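3.2 How we gathered the kitchen examples

I'll go through this part slowly, mostly because when I read other groups' papers it is the part I always want more of. The learning method takes up one page in most of them, and the data gets a sentence. Our data took the better part of a winter, so it gets a few pages.

All of the examples come from Skavard, our simulator. We set up a family of kitchens in it and gave the arm one kind of job: go to the counter, pick up the named object, put it down where the instruction says. The instruction is a short typed phrase, and the policy sees that phrase plus the camera images and the joint readings. It never gets object positions. The simulator knows them, of course, and it was tempting to pass them along (we did in the very first version, and the policy leaned on them so hard that it stopped using the images at all).

We drove the arm ourselves. There are two of us on the project, and we took turns with a handheld controller, one driving while the other watched the recording and called out anything odd. A session ran until the driver got sloppy, which for me was well before lunch. I tried a few sessions after dinner and threw nearly all of them out the next morning. My grasps had gotten lazy – I was closing the fingers early and then dragging things into place – and a learner copies that sort of thing faithfully.

By the end of February we had 3379 examples that we were willing to train on. That number is after cleaning, and the rules for cleaning are in the next section. Each example is one full attempt from the starting pose to the release, with every camera image kept at the same rate as the arm commands. We didn't trim the slow bits at the start. An earlier data set of ours, Bach, had them trimmed, and the policy we trained on it would lunge at the counter the moment the episode began. It was pretty funny to watch the first time and a real headache after that.

Kitchens come in 8 layouts. Walls, floors and counter finishes are drawn at random inside a layout, and so is the light. The objects are kept plain on purpose. I wanted shapes that are a nuisance to grip without being a nuisance to recognize, and round things are great for that, since a small error in where the fingers close pushes the object away instead of picking it up. We put a board on the counter in a lot of the episodes too, so that the object could start on it, next to it, or half on and half off. That last group is my favorite. The height changes under the object, and a policy that has only learned flat counters tends to come in too high or scrape the edge.

One thing I'd do differently: we let the driver choose the approach direction. I figured that would give us natural variety, but people are creatures of habit and I came in from the same side over and over. We caught it when we plotted the wrist paths on top of each other and saw one fat bundle with a few stray lines off to the side. So we went back and recorded 200 more examples where the simulator picked the starting side and we had to live with it. They were slow and annoying to drive, and they helped more than any other batch we added. They are included in the total.

Camera placement gave us trouble as well. A view from low behind the fingers is wonderful for the last bit of a grasp and pretty poor for anything else, because so much of the image is counter and wall. We kept it anyway. When we dropped that view in a test run, the policy still found the object but fumbled the closing of the fingers. Figure 4 gives a feel for how much the background can take over when the arm is near the counter, and for how little of the picture is the object we care about.

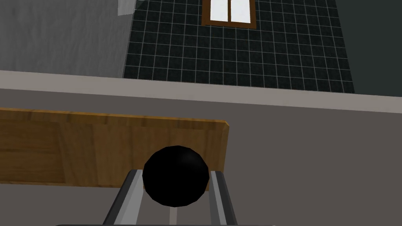
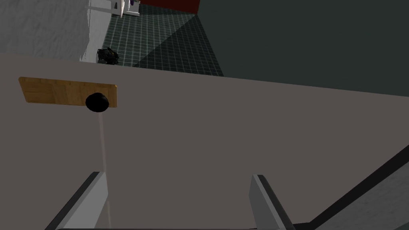 Figure 4. Two views from the kitchen episodes. In both, the gripper fingers come up from the bottom, with a black object and a wooden board at the counter. The first has the object between the fingers. In the second it is on the corner of the board, up and to the left of them.

3.3 Cleaning

Cleaning was done by eye, with a little help from a script called Stultano that one of us wrote on a Monday and kept patching until the paper was due. It flags any episode where the arm stands still for too long, where the object leaves the counter, or where the fingers open and close more than twice. A flag doesn't remove anything. It puts the episode in a queue, and one of us watches it.

We kept recoveries. If the driver missed, backed off and got the object on a second try, the episode stayed in, as long as the second try was clean. I went back and forth on this. Training without recoveries gave smoother motion, but the policy had no clue what to do after a miss and would happily carry nothing over to the goal and let go of it there. With them in, it usually comes back for another try.

What we did remove was anything where the physics misbehaved: objects sinking into the counter, or shooting off sideways when both fingers touched at once. The faster physics settings made this worse, so we recorded everything at the slow setting. The cleaned set is stored as Kikthorpe, with the removed episodes in a separate folder and a short note on each one saying why it was pulled.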